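Remska: notas y datos de la pinza doméstica
Léeme del proyecto, revisado el 8 de abril de 2022
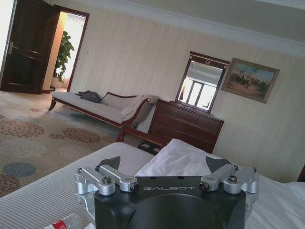
Vista desde la muñeca: la pinza sobre la cama, con un paño blanco arrugado justo detrás.

Bienvenidas y bienvenidos, y gracias por pasar por aquí. Remska es lo que vamos montando en casa y, cuando hace falta taladrar o hacer ruido, en el taller compartido de Prillosgate, que tiene mejor banco y vecinos con más paciencia. La idea es modesta: que un brazo con pinza aprenda a coger ropa de cama y telas sueltas en una habitación normal, con sus alfombras, sus muebles de madera y su luz de ventana, que cambia cada vez que pasa una nube.

Qué hay en la carpeta

Son 400 secuencias grabadas con la cámara pequeña de la muñeca, repartidas en 31 sesiones. Cada secuencia lleva su archivo de posiciones de la pinza y una nota de texto, a veces larguísima (pedimos perdón, nos enrollamos). De ellas, 80 están apartadas para pruebas y os rogamos que no entrenéis con ellas, que luego los resultados no se pueden comparar.

La pinza

El cuerpo es negro mate y lleva el rótulo GALBOT en blanco. Encima van los dos conjuntos de dedos, de aluminio, con sus tornillos hexagonales a la vista, y por detrás las almohadillas triangulares de color gris oscuro. Repasad el apriete antes de cada sesión; nosotros lo apuntamos en la hoja Gerlach, que es como llamamos a la lista de mantenimiento desde el primer verano.

Cosas que conviene saber

El horizonte sale inclinado en bastantes tomas y no lo hemos corregido. Si lo necesitáis recto, el guion de Gimonham lo endereza, aunque recorta un poco las esquinas.

Las telas blancas sobre sábana blanca son lo más difícil del conjunto, con diferencia. La sábana de rayitas grises ayuda algo, pero hay 12 secuencias en las que ni nosotros nos pusimos de acuerdo sobre dónde acababa el paño. Están marcadas como "dudosa" en las notas.

Los espejos y las ventanas se han dejado tal cual. Si vuestro modelo intenta agarrar un reflejo, nos encantará leer cómo le fue.

Pendiente

Volver a calibrar la cámara en agosto, con más horas de luz, y pasar las notas de las primeras sesiones al formato nuevo. Si encontráis un archivo de posiciones que no cuadra con su vídeo, escribidnos con el número de secuencia y lo miramos con mucho gusto.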